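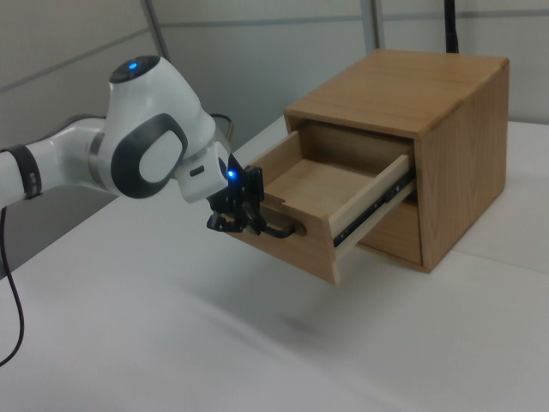

Away goals and two-leg ties in an amateur cup: who goes through?

Posted in July by Clorinus
3 min read

Hello everybody. I play in a small amateur cup and we have a disagreement that I would like to solve before the second match. We lost the first leg 2-1 away. In the return match at home we have one idea of what we need, and our opponents have another.

Our captain believes that a 1-0 win at home is enough, as we scored one goal away. The other team says that away goals do not count anymore, because they were removed from the big European competitions, so at 1-0 we must play extra time. The cup rules are a document of 14 pages and I have read all of them. There is one sentence: "Ties are decided on aggregate score, then according to the usual practice." It does not say what the usual practice is.

Also, if there is extra time, is it two halves of 15 minutes also for us? Our normal match is only 35 minutes each half, and the field is booked until 9 p.m.

Thank you in advance for any help.

Voltura

Your captain is thinking of the old rule. UEFA stopped using away goals from the 2021-22 season, so 2-2 on aggregate goes to extra time and then penalties. Simple.

Thaler_41

I would be a little more careful than the answer before me. What UEFA does is valid for UEFA competitions. An amateur cup can keep away goals if it wants, and some competitions kept them for longer. The Laws of the Game permit three ways to find a winner: away goals, extra time of two equal periods which are not more than 15 minutes each, and penalties. The organizer can also combine them. So the answer must come from your organizer, and the words "usual practice" are too weak for this.

In our league we had the same problem with an old text. I wrote to the organizer before the second leg and asked three things: do away goals count, is there extra time and how long is it, and how many substitutes are allowed in it. The answer came by email and I sent it to the other captain and to the referee. On the evening of the match there was no discussion.

For the length, you see that 15 minutes is the maximum, so two times 10 or two times 5 is also correct. With halves of 35 minutes I think two times 10 is reasonable – but again, it must be written before the match. Many small cups go directly to penalties because of the field booking. Please ask about this also, 9 p.m. comes quickly.

Indix

just win 2-0 and you don't need any rule :) we were 3-0 down after the first leg one year and still went through, good luck

Last updated: July, 8:31 a.m.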